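Netthorpe Social Circle – November meeting
Print this page | E-mail this page

Minutes, written up by me, Clementina Carrilho, because I was holding the pen when the question came up.

We got going a little after 7 in the evening. Last month's minutes were read out and passed with one fix: the bus to Zamenine costs $74 to book and I'd put it down as the price per person (sorry, everybody!).

1. Money. We have $129 in the kitty. The bus deposit comes out of that next, and then we'll be careful until the new year. I asked whether we could put a little toward tea and juice and got a yes, so I'm happy.

2. The glasses. This took up most of the evening, and I don't mind a bit, I love the glasses. We've agreed to stop using paper cups at the lunch and bring out the clear ones with the ribs and the flower band. They've been in boxes since the Nostdale party and they all need a wash. Godinho, the rental place, would lend us plain tumblers, but they want them back the same night and we'd be up until midnight.

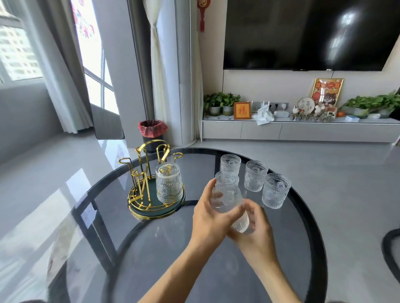 I said I'd rather dry them on a proper rack than lay them out on a dish towel, where they always end up with fuzz on them. The gold rack with the green tray is pretty enough to stay out during the lunch, too. It won't take the whole lot in one go, so we'll wash in batches – rack first, then a quick wipe, then over to the serving table. There was a long side discussion on whether the pattern holds on to soap. I think it does, down in the grooves, and a soft brush gets it out. Please don't use the green scouring pads!

Agreed: check every rim with a fingertip before it goes out, and anything chipped gets set aside. Agreed also that they're packed upright afterward, with paper between them.

3. The lunch itself. We have 22 names down so far. Soup, rolls, and whatever cakes turn up. If you're bringing something with nuts, put a label on it. Doors open at noon and I'd like 2 people there by 10 to help me set up (I'll bring coffee).

4. Anything else. The Zamenine trip list is still open. Somebody left a gray scarf behind last time and I have it at my house.

We finished at 8:40 and stood around talking for a good while after that. Next meeting same time, same place, bring your own pen.

E-mail these minutes to a friend | Print

Comments (3)

Dot: Put me down for setting up, and I'll bring a soft brush. A drop of vinegar in the rinse water is good for cloudy glass.

M. Hale: The scarf is mine, thank you! Will pick it up at the lunch.

Rosie: Are we still doing the raffle? I don't see it in the minutes and I've got a box of chocolates for it.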